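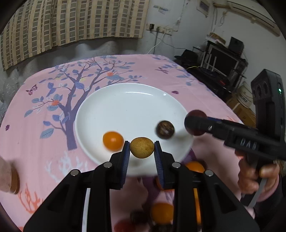 Fruit on the bed - gallery

Putting these up quick before I lose the will. Back room at the Eseck place, the one we're all still calling the spare room even tho it's been half office, half store for ages. Fruit plate on the bed, tree sheet underneath, everything else pushed back to the wall. Only the one picture up so far, rest are on the old laptop and it won't talk to the new one. Notes for the lot are below anyway so I don't forget which is which.

The plate
Plain white, round. One of 2 left from the Sastcombe set, the others went in the move. Good for fruit, useless for soup, too flat. Orange citrus on it, small ones. A dark red one over on the right. And the little tan speckly one, my favorite of the bunch to look at. Not to eat.

The shiny brown one
Dark, glossy, lighter streaks. Nut? Bead? Went in the bowl at some point and has been moving around with the fruit ever since. If you know what it is the comments are open.

The sheet
Pink, with the big purple and blue tree. Don't miss the small pink butterfly by the trunk, took me a month to notice it. Bought at Kiani market, 2 for the price of one, and the second one is the same tree so no variety there. Washes well. Irons badly.

The curtain
Beige, brown checks. Came with the room. Was going to swap it in July and then didnt. Growing on me - a bit.

Wall and shelf
Air con up in the corner, outlet panel, white cables coming down. Cables are on the list. Monitor lives on the black shelf for now, wants a proper desk. Measured up for the Prorimer one, 100 cm wide, and it would fit if the cardboard box goes. The box has not gone.

Plastic bags
The pile over by the curtain. Yes I keep them. Everybody keeps them. Need a hook or a bin or somthing, sugestions welcome, nothing that needs drilling.

Still to come
Kitchen shelf, before and after. The other end of the room, once the floor is clear. Fruit bowl proper, the blue one, if I can find where it got packed. Maybe 2 of the balcony if the light's ok around six.

Will add to the page when the laptop behaves. Captions might move about a bit when I do, don't worry if the order changes.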